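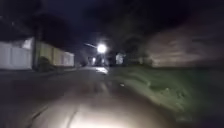
Nikomley is a research project on how a small wheeled robot can keep to a road at night when its camera pictures are badly blurred. Most road-following software expects sharp edges: a kerb, a painted line, a clear join between tarmac and grass. After dark, with the robot moving, those edges are the first things to go. What is left is usually a handful of large, soft shapes — a pale patch where the headlight falls on the road, a single street lamp well ahead, and a grass verge smeared into streaks down the right-hand side. Our method steers by shapes of that kind. The questions on this page are the ones we get most often from students, other labs and people who live near our test routes. Last updated January 14, 2026.

THE METHOD

What problem are you trying to solve?

A camera needs light. At night it gets that light by leaving the shutter open for longer, and anything that moves across the picture during that time is smeared. A robot on wheels moves all the time, and it also shakes. The usual answers are to slow down, fit a stronger light, or buy a better camera. All of these work to some extent and all of them cost something. We wanted to know how far we could get with an ordinary camera, a modest headlight and normal walking pace.

Do you remove the blur before using the pictures?

No. We tried this in the first year of the project and gave it up. Software that sharpens pictures can produce edges that look convincing and are in the wrong place, which is dangerous if you are steering by them. It also takes time to run on a small computer. We now feed the blurred picture straight in.

So what does the system look for?

It sorts the picture into a few broad regions: lit road, unlit road, verge, upright surfaces such as walls and hedges, and sky. It then gives each region a confidence value. Areas near the middle of the picture tend to be less smeared when the robot is driving straight, so they count for more when working out where the road is heading. Areas at the sides count for more when working out how close the robot is to the edge of the road, even though they are the most blurred.

The direction of the streaks is useful too. When a robot drives forwards, the ground at the sides appears to flow outwards and down. If the streaks on one side change angle, the robot is probably turning or has drifted. We call this part of the software Skulell, and it is the piece most people ask us about.

Is Skulell a separate product?

It is a separate piece of code, with its own documentation, and you can use it without the rest of Nikomley. It takes in one picture and gives back an estimate of how the camera was moving while the shutter was open. It doesn't know anything about roads.

Why use the street lamps at all?

A distant lamp is one of the few things in a night picture that stays put. It is small, bright and far away, so it hardly shifts when the robot moves a short distance forwards. If the lamp slides left in the picture, the robot has almost certainly turned right. This gives us a cheap check on the steering.

There are traps. A second, weaker light close to the first can be mistaken for it, and light falling on the ground under a lamp can be nearly as bright as the lamp itself. Early versions of the software sometimes swapped from one light to the other between pictures and reported a turn that had not happened.

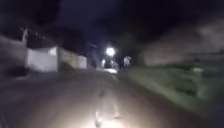
The current version follows every light it can find and compares them. If all of them shift together, it accepts that the robot has turned. If only one shifts, that one is dropped until it settles down again. The rule is simple and we spent a long time looking for a cleverer one without finding anything that did better on our test clips.

What happens if there is no lamp?

The system falls back on the road and verge alone. Steering becomes less smooth, and the robot slows down by itself. On a road with no lamps and no clear verge, such as a car park or a wide yard, the method does not work well and we do not claim that it does.

Doesn't the headlight cause problems of its own?

Yes. The pale patch on the ground directly in front moves with the robot, so it stays in much the same part of the picture whatever the robot does. A system that has not been told about this may decide that the robot is standing still. We mask out the brightest part of the patch and keep its outer edge, where the light fades into the dark surface. The shape of that edge tells us something about the slope and camber of the road.

THE RECORDINGS

Where do you record?

All the recordings in the public set come from Pretlow, on residential roads with light traffic. We chose roads with a wall or buildings on one side and grass on the other, as well as roads with buildings on both. They are recorded after dark, in dry weather and in light rain.

How much material is there?

We recorded around 400 clips. Of these, 300 are used for training and 90 for testing. The remainder had damaged files or missing wheel data and were set aside. No stretch of road appears in both the training and the test groups, which matters more than the total. An earlier split mixed them, and the results from it looked much better than they should have. Please do not quote figures from the version released last April.

Are daytime recordings included?

A few roads were also recorded by day so that the labels could be drawn accurately. Somebody working from the night picture alone will often disagree with a colleague about where the edge of the road is. With the daytime picture beside it they mostly agree. The daytime recordings are not used for training.

How are the labels made?

By hand, with large brushes. We do not ask for fine outlines. If a shape could be either a hedge or a wall, the label is simply "upright", and if the person labelling can't tell what it is, the label is "unknown". Unknown areas are left out of the scoring. People new to the work tend to guess more than we would like, and the guide asks them to stop doing so.

Can people be identified in the recordings?

People do sometimes appear, usually a long way off and blurred. Before release, each clip is checked, and any face or number plate clear enough to read is covered. If you live on one of the routes and want a clip removed, write to us with the name of the road and we will take it out of the next release. You do not have to give a reason.

RESULTS

How well does it work?

In two of the 90 test clips the planned path left the road. Both were at junctions where the verge ended and the tarmac opened out to one side. In the others the path stayed on the road from start to finish, although it was closer to the edge than we would like in several of them.

Those results are from recorded clips. We have fewer results from live driving, and we report them separately in the technical note. Live driving is harder to compare fairly: no two nights have the same traffic or the same light.

Does it detect people?

Nikomley follows the road. It does not decide whether something ahead is a person, a parked vehicle or a gate, and it should never be used as the only safety system on a robot. We do measure whether an upright shape close to the road edge changes the planned path. At the moment it does, a little: the path tends to bend away from it. We have left this alone, but it was not designed in and we can't promise it will always happen.

How does it compare with other methods?

We compared it with a standard edge-based road follower and with the same follower run on sharpened pictures. Both did better than ours on the slowest clips, where there is little blur. On the fast clips ours was clearly ahead. If your robot only creeps along, you may not need any of this.

What about the Dehghan test?

The Dehghan test is our name for a set of harder clips recorded on rough surfaces, where the shaking is up and down as well as forwards. Streaks in these clips point in several directions at once, and Skulell often reports low confidence. The results are poor. We publish them anyway, in a table of their own, and would be pleased to see somebody improve on them.

USING THE WORK

What camera do I need?

Any colour camera that lets you fix the shutter time. Automatic exposure causes trouble: the brightness jumps as the robot passes under a lamp, and the amount of blur changes with it. The settings we use are in the set-up guide.

Will it run on a small computer?

Yes. The road part and Skulell run together on the kind of low-power board usually fitted to small robots. Training needs a proper graphics card.

May I use the recordings for teaching?

Yes, free of charge, provided the source is given. For commercial use please contact us first.

I have night recordings of my own. Do you want them?

Possibly. We are short of roads with snow on the verge and of roads with very old, dim lamps. We can only accept recordings that come with wheel data and with written permission to publish. Send a short sample before you send the whole lot — our upload server is slow and large files tend to fail partway through.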